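Drerkthorpe Allotments Forum > Soil and Water > Water butt pump keeps cutting out

hekgate_plot12
Pump runs for 12 seconds, then stops. Butt holds 228 litres and was full. Hose is 500 mm above the outlet. Filter cleaned in April 2020. 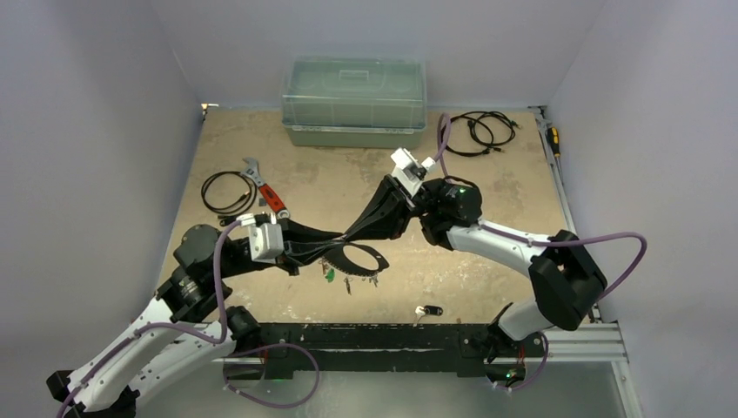 The float switch moves freely. I have not opened the housing.

Matúš Kopecký
Sounds like the thermal cut-out. Check the impeller for grit before buying anything.

lurkeo
Disagree. A thermal trip takes longer than that from cold. I would suspect an air leak on the suction side. Renew the hose clip and washer first.

Matúš Kopecký
Not if the impeller is jammed. A stalled motor heats up very fast.

hekgate_plot12
It is rated at 700 litres an hour and was delivering well until it stopped, so I doubt it is jammed.

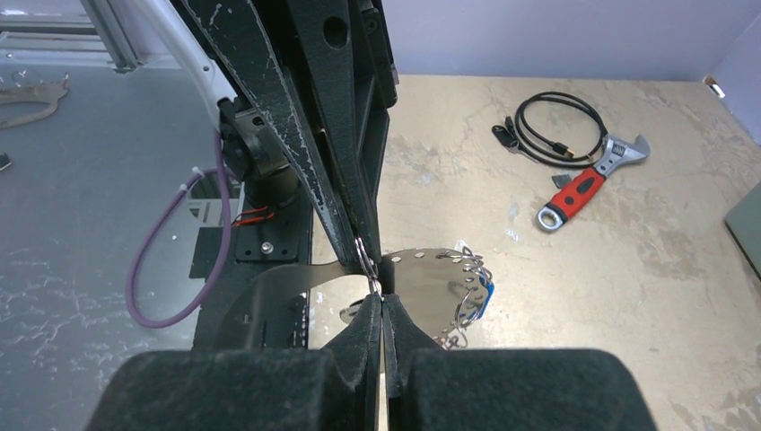 Will change the washer tonight and leave the impeller for now.

Huia Te Moana
Look at the lid too. If it seals tightly the butt cannot draw air and the flow drops. Mine did that last July. Drill a small vent and cover it with mesh.

lurkeo
A vent won't cure a cut-out. Washer first.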